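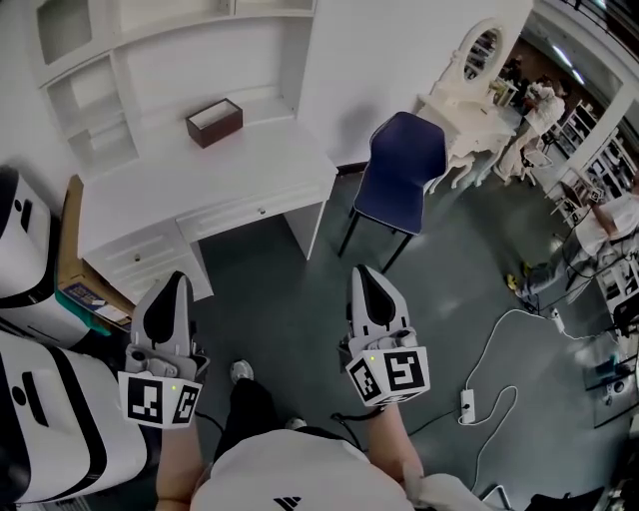 Photo: Dultcombe Department of Public Safety

DULTCOMBE – The Dultcombe Department of Public Safety will put 74 additional officers on duty from Saturday morning, when the Clendley harvest fair opens to the public. The fair runs through the end of October.

Security Director Thu Tô met with district police commanders and fire officials to go over the plan. Officers from three neighboring districts will assist with traffic and bag checks at the fairground's four gates.

Urier Road will be closed to private vehicles between the rail crossing and the market square from 6 a.m. to 11 p.m. each day. Residents may pass with proof of address. Buses will use the Jitaru bridge.

"We reviewed each entry point with the commanders and changed the staffing at two of them," Tô said. "People should bring identification and allow extra time."

The department has set aside 3,000 parking spaces north of the river. Large bags, glass bottles and drones are not permitted on the fairground.

A list of road closures is posted at all district offices. Media passes can be collected from the press desk, Room 151, Dultcombe Municipal Building.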